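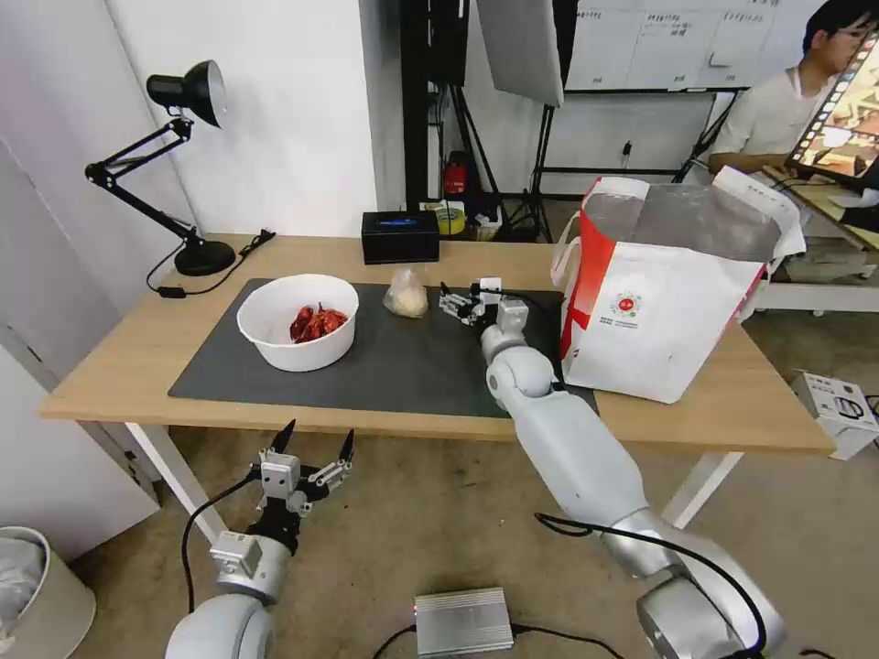
Pallstead Puts Off Second Robot, Buys Table Mats Instead

02/01/2019
Share
Print
Comments (4)

Pallstead, the meal-packing startup that spent most of last year promising a robot on every table, has settled on a more modest plan for this one. It will keep the two-armed machine it has, skip the second one until at least October, and spend the difference on grippers, cables and a service contract.

The decision came out of a budget review posted to the company's site this week. It runs to 31 pages, a good number of them about cables.

The company, which wants robots to handle takeout orders from bowl to bag, had been weighing quotes from two suppliers. Skollel offered a matching two-armed unit with installation and training included, delivery in the spring. Goel offered a cheaper one with neither, delivery "to be confirmed," a phrase the review puts in quotation marks every time it comes up.

Both quotes went into a drawer once the operating costs for the first robot were added up. A replacement pair of gripper fingertips runs $498. The company had budgeted for one set a year and went through its first set before summer. Fingertips, the review notes, do poorly against the rims of bowls, and most food comes in bowls.

Cables were the other surprise. Every arm needs power and data run along its length, every gripper needs its own line, and all of it has to bend thousands of times without snagging on the table. Rerouting the whole lot, with spares, is down for $1,870. The original purchase plan listed cabling under "misc."

Then there is software. Pallstead runs its machine on Flidix, a scheduling and logging package sold by the seat, and a second robot would have pushed it into the next pricing tier. That tier costs $1,211 more per quarter and adds a dashboard the company says it has seen and can live without.

Not everything was cut. The new budget sets aside $100 a month for test food, up from nothing. Until now staff had been buying it themselves and claiming it back as office supplies - an arrangement the accountants had started to ask about. Slippery, saucy and shell-on dishes get priority, as do soft items in thin plastic bags, which the review calls "our least favorite object."

There is also money for more table mats. The review gives them a full paragraph and speaks of them more warmly than of anything with a motor.

Customers who signed up for the pilot program will be offered a later start date or their deposit back. Pallstead says most have picked the later date, though it did not say how many customers that is.

Skollel says its quote stays open through the end of March. Goel's delivery date is still to be confirmed.

Filed under: Automation, Food Business, Startups
Next story: Warehouse scooters get a speed limit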